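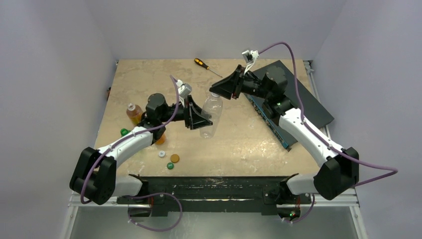

Virkier bench build: progress report for May

What your grant has paid for so far

The two-arm bench is up and running in the shared workshop, and it's a joy to work on! Both arms are mounted at the front corners of the table, with aluminium rails down the sides and walls on three sides so that nothing rolls off into somebody else's lathe. The purple cables are clipped along the white links now. That sounds like a small thing, but we lost most of a Thursday to a snagged lead in the last period, and we haven't had a repeat.

Of the 500 pounds you gave us, 45 is left. The largest share went on the wrist motors from Ehlers, and the rest on rail, brackets and a second power supply. We'd like to keep what remains for spare fingers.

Bottle handling

Bottles and their caps are our main test objects, as agreed in the plan. We're practising with both arms together: one grips and steadies, the other comes in from above. An empty bottle is much harder than we expected. It weighs next to nothing and skates away from the first finger that touches it, so the closing speed had to come right down. Once we'd done that, we ran a set of 50 grasps on empties and dropped 3, and we were all grinning by the end of it.

Full bottles are a different matter. They stay put nicely, but they need a firmer squeeze, and the wrist camera gets a lot of shine off clear plastic. A filled bottle of 东鹏特饮 between the fingers is a good case to learn from, with its glossy yellow label and bright streaks of reflection on the shoulder.
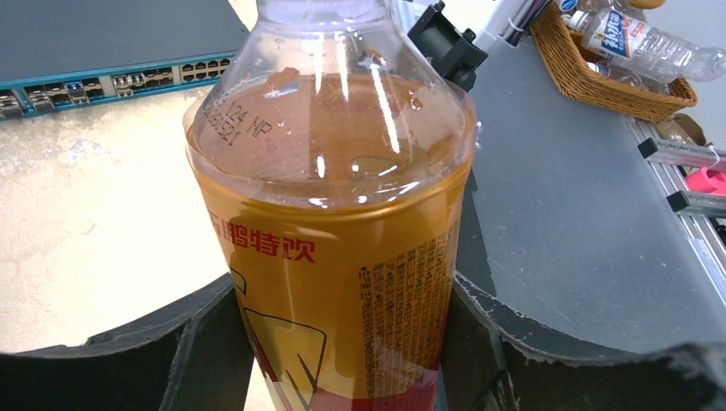 Will the arms be able to unscrew a cap by the end of the grant?

We think so, on the larger caps at least. The wrist turns far enough, but it has to let go and take a fresh hold part way, and the Jidov control software doesn't yet do that smoothly.

Next steps

Finish the re-grip routine and try it on three sizes of cap. Fit softer finger pads from Gorkero and repeat the grasp tests with them. Write up the wiring so other workshop members can build their own arm from our notes (two have asked already, which made our week). We'll send the parts list with the next report, along with the receipts for the rail.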